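About Forkano

Forkano teaches robots to handle cloth and other soft household goods. We collect demonstrations, train control policies from them and license both to manufacturers of service robots. The company works from a single open floor in Stonham, where engineering, data collection and testing share the same room.

What we do

Most industrial robots repeat a path that was programmed once. That approach works for rigid parts held in a fixture. It does not work for a shirt, which arrives in a different shape every time it is picked up. Our method is to have a person carry out the task and record how it is done, then train the robot on a large set of such recordings.

We use two ways of recording:

Hand-held demonstration. An operator holds a gripper with the same finger geometry as the one fitted to the robot, and performs the task directly. A camera on the gripper records the view the robot will later have from its own wrist. Finger opening and tool position are logged with the video.

Remote control. An operator drives the robot itself through a pair of controllers. This is slower, but the recorded motion is already within the reach and speed limits of the machine.

The two sets are kept separate until training. Hand-held data makes up the larger share and gives variety in garments, tables and lighting. Remote data is used for fine adjustment on a particular robot model.
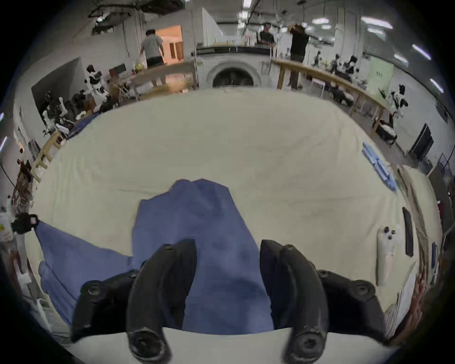 Hand-held gripper over a blue garment on the covered table, Stonham.

How a task is set up

A task begins as a written sheet of one page. It states the starting condition, the end condition and what counts as a failed attempt. For garments, the starting condition is always unfolded and uneven. Operators are asked not to tidy the cloth before the first grasp, as the robot will have no one to do that for it.

Each new task is tried by two operators before it is released to the rest of the team. If their methods differ widely, the sheet is rewritten. A small difference is left in — policies trained on a single style tend to fail when the cloth lands in an unfamiliar position.

A standard set for one task is 600 accepted demonstrations. Difficult tasks, such as turning a sleeve right side out, are taken to 1000. The sleeve task remains in collection and has not been released to customers.

Checking the data

Every recording is reviewed before it enters a set. The reviewer marks the moment of grasp, the moment of release and any correction made between them. Corrections are kept if the task was completed, and they are tagged so that training can weight them separately. Recordings with lost tracking or a blocked view are discarded.

Calibration is repeated at the start of each shift and after any gripper is dropped. Fingers are treated as wear parts and replaced on a fixed schedule, with the part number entered in the session log.

Lennox and Musik

Our work is organized in two product lines.

Lennox is the garment line. It covers picking a single item from a pile, spreading it, folding it and placing it on a stack. The present release supports 27 tasks across shirts, trousers, towels and socks. Lennox policies are supplied with a test protocol so that customers can repeat our measurements on their own hardware.

Musik is the recording software. It synchronizes video, finger opening and tool position, and plays them back on one timeline. It was written for internal use and is now offered to outside laboratories under a yearly license. The name comes from an early version that sounded a tone when two data streams drifted apart. The tone can still be switched on in the settings.

Small items are handled as a separate group within Lennox. They fold over on themselves and hide the fingertips from the camera, and grasp height has to be held to a narrower range than for shirts.

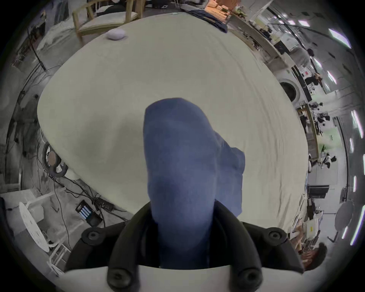

Working with us

Forkano accepts contract collection for soft goods. A contract normally starts with a trial set of 438 demonstrations on one task, delivered with the review notes and a baseline policy. Customers may supply their own garments and finger designs. We do not accept work on food or medical items.

Visits to the Stonham floor are arranged in advance by email. Visitors who wish to try the hand-held gripper should allow an extra half hour for instruction and should wear closed shoes.

Page last revised 04/08/2019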